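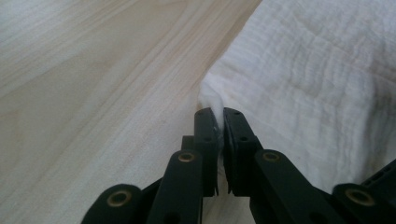

Cloth is harder than metal, Raghavendra Chacko told us before we had even got our coats off, and if we only remembered one thing from the afternoon he would like it to be that. A steel bracket is the same shape when you let go of it as it was when you picked it up. A tea towel is not. He said he had spent the first part of his working life on brackets and had been very comfortable.

I had gone to the Vollari open day in November mainly because it is 20 minutes from my house and I had driven past the unit for years without knowing what they did in it. I spent most of my own career in a commercial laundry, first on the floor and later in the office doing rotas and contracts, so when the leaflet said "robots and textiles" I put it on the fridge. My brother-in-law said he would come and then had to wait in for a boiler man, so I went on my own.

You sign in at a desk, get a sticker with your name on and are put into a group. Ours had a couple with two teenage boys, a retired maths teacher, a woman who makes curtains and me. Raghavendra took us round. He works on a project called Adomine, and the point of Adomine is to get a robot to handle light, floppy household fabrics: pick up one edge, find the corner, lay it flat, fold it. They are not trying to build a whole laundry. He was quite firm about that when I asked, and said he had been to see one and it had frightened him.

The first stop was the arm in a cage that you would expect to see. It moved plastic crates from one rack to another and it was quick and rather dull. One of the boys asked how strong it was and was told, and I have forgotten the answer. We were there for five minutes and I would have been happy with three.

The second room was the one I had come for. There are pale wooden tables down one side with fabrics on them, and at each table somebody works with a gripper held in the hand. I had assumed everything would be done by a robot arm, but a lot of the work at the moment is people doing the job themselves with the same kind of fingers the robot will have. The tool carries a camera, which records what the fingers are doing. The recordings are what the robot learns from. If the fingers can't do it in a person's hand, Raghavendra said, they certainly won't do it on the end of an arm, and it is a great deal cheaper to find out that way.

They call the tool a Flulex. It is black, with two flat fingertip pads that come together on a set of linkage arms, and the pivots have brass-coloured rings in them, so it looks a bit smarter than I had imagined. The pads stay facing each other as they close. The curtain maker noticed that before I did and said it was like a good pair of pliers, and Raghavendra said pliers were what most people compared it to, apart from children, who say crab.

We watched a young woman work on white crinkly cloth, the kind of thing you would put over a baby's shoulder. She brought the pads up to the edge where it lay on the wood, closed them and got a little tuft of it. Then she let go, smoothed it out, moved the cloth round and did it again. She did this nine or ten times while we stood there. Sometimes she came away with a good pinch and sometimes with nothing, and she kept the bad ones as well as the good ones. I asked why, and she said the computer needs to know what a miss looks like.

A session is 47 of these tries, then a break. I asked why 47 and the answer was that they used to do 50 and the file for the last few kept getting spoiled by the recording filling up, so somebody cut it down and nobody has changed it back. That was the most familiar thing I heard all day. We had a trolley limit at the laundry with much the same history.

There was a whiteboard at the end of the room with the running total for that fabric on it, 2,756, and a target underneath of 4,000 that had been crossed out and written in again in a different pen. Other fabrics had their own lines. The plain cotton was finished. Fleece was finished. Something listed only as "slippy" had barely been started and I can understand why.

Then we were allowed a go. They had set out a table for visitors with a Flulex and a square of cotton, and we took turns. It is lighter than it looks, and your wrist gets in the way more than you think it will. My first try was a complete miss because I closed the pads above the cloth. The second time I pressed down too hard and pushed the fabric into a ridge in front of the fingers, which did at least give me something to grab. Raghavendra said that was a proper technique and had a name, but that they try not to let people rely on it because it doesn't work at the edge, only in the middle.

With the edge, what you have to do is come in low and slightly from the side, so that one pad goes just past the hem and the other stays on top. Too far and you take a great fistful of cloth, which is fine for lifting but useless if you want to fold it neatly afterwards. Too little and it slips out as you raise your hand. The curtain maker got it first time and every time after that. The younger boy got it on his third go and was then very hard to move on. I managed two decent ones out of six.

What struck me was how much I have always done with my fingertips without thinking about it. When you take a sheet out of a pile you rub the edge between finger and thumb to check you have only got one layer. We taught new starters to do that, or rather we told them to do it and they picked it up in a morning. These pads can't feel anything. All there is to go on is what the camera sees, and two layers of white cotton look very like one layer of white cotton. I said this to Raghavendra and he said yes, and that it was the reason he didn't sleep. He then asked me quite a lot of questions about sheets. How did we separate them when they came out of the washer twisted, did we shake them, who did the shaking, what did it do to people's shoulders. He wrote some of it down.

Badly, is the answer to the last one. Feeding wet sheets into an ironer for eight hours is hard on the shoulders and the neck, and we lost good people to it. I know there is a lot of worry about jobs, and one of the parents asked about it directly. Raghavendra didn't give a smooth answer. He said he thought some jobs would go and some would change, and that he couldn't promise her which. The maths teacher thought that was a poor reply. I thought it was a fair one, and I would sooner have that than a brochure. But I'm retired, so I have the luxury.

The last part was in the Onyeka room, a meeting room with a big screen and a robot arm on a stand with the same sort of gripper on it. The arm tried to pick up the edge of a flannel. It took its time. It went down, stopped, went back up, went down again a bit to the left, closed and lifted, and the flannel came with it and got a small round of applause. On the second go it picked up nothing at all and carried the nothing very carefully across to the other side of the table. The boys liked that one best. They ran it five times for us and it got three.

On their own test, they said, it has done more than 1,000 tries and is getting better at cotton and is still poor at anything thin. They expected 300 visitors over the whole open day and had ordered biscuits for that many. When I left there were a good many biscuits still in the box, though it was only three o'clock.

A few practical things in case they do it again. Parking is round the back, not in the front bays, which belong to the tile place. The floor in the second room is hard and there are no chairs, so wear decent shoes. The tour took an hour and a quarter with questions and our group asked a lot. Children need to be kept behind the yellow line at the cage, and there was a member of staff there for that. Tea was free but you had to ask for it.

I have been folding pillowcases this evening and keep trying to do it with two fingers held stiff. I can do the first fold. The second one comes out crooked. I have sent Raghavendra an email about flatwork ironers, as he asked me to, and it came out longer than this.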